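Last updated October 28, 2023

Loading the dish rack, by remote control

I spent most of this week putting cups in a dish rack without touching any of them. The job is for the Brodon project, and the idea is simple enough. I move a pair of leader arms with my hands, the two arms in the booth copy me, and everything gets recorded so a policy can be trained on it later. The target was 60 good episodes. I got there, but it took longer than I had planned for.

The first hour went badly. I kept moving at the speed I would use at my own sink, and the follower arms lag just enough that I was closing the gripper before it had arrived. Mugs are forgiving if you grab them by the wall. Handles are worse, as the jaws slide along the curve and the mug turns while you lift it. After I slowed down and started pausing before each grasp, my success rate went up a lot. I have read people saying that pauses are bad in demonstration data, and they may be right, but a short stop before the fingers close is better than a dropped cup.

I also had to settle the question of which arm does what. On the earlier Dramik task I let myself use whichever arm felt handy, and the trained model was confused about it — it would start with one arm, stop, and start with the other. So for the rack I wrote down a rule and taped it to the desk. Cups on the left half go to the left arm, cups on the right half go to the right arm, and anything near the middle goes to the right. 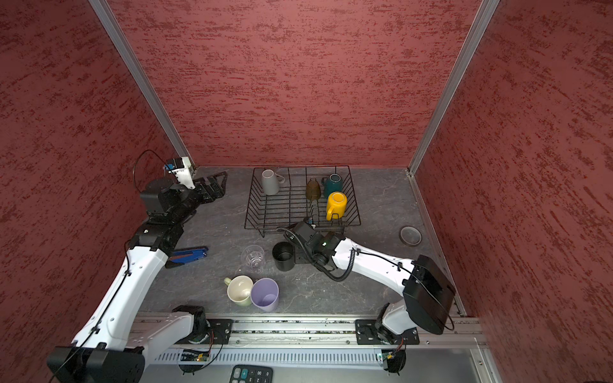 Two views of the booth, with the wire rack at the back of the table.

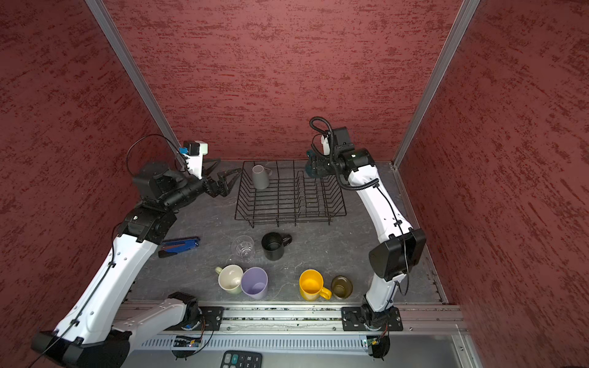 Resetting is the part I had not budgeted for. Between episodes I reach in, take everything out of the rack and put it back on the table in a new arrangement. I try to vary it properly. Left to myself I put the same mug in the same corner over and over, so I made a sheet with 7 starting layouts and worked through it, changing the angles each time. Some cups start upright and some on their sides. The ones on their sides take longer, and I think they are worth having.

Glass was the hardest to deal with. The wrist camera view gives you very little to judge the rim by, and I ended up watching the shadow on the table. I threw out 3 episodes where I pushed a glass instead of picking it up. I kept a few where I missed, backed off and tried again, on the theory that the model will miss too and should see what to do next. Those are tagged separately in case the theory is wrong.

One practical note for anyone using the Bovico leader handles: check the trigger spring before a long session. Mine had gone soft on the left side and the gripper was never opening all the way. I lost 2 episodes before I noticed. My hand was also sore by the evening, so I would take more breaks than I did.

Training starts this weekend on the Rawashdeh machine, if it's free. In November I want to add plates, and those will need both arms for some of the moves. I haven't worked out the handover yet.

Contact | © 2023 | Back to top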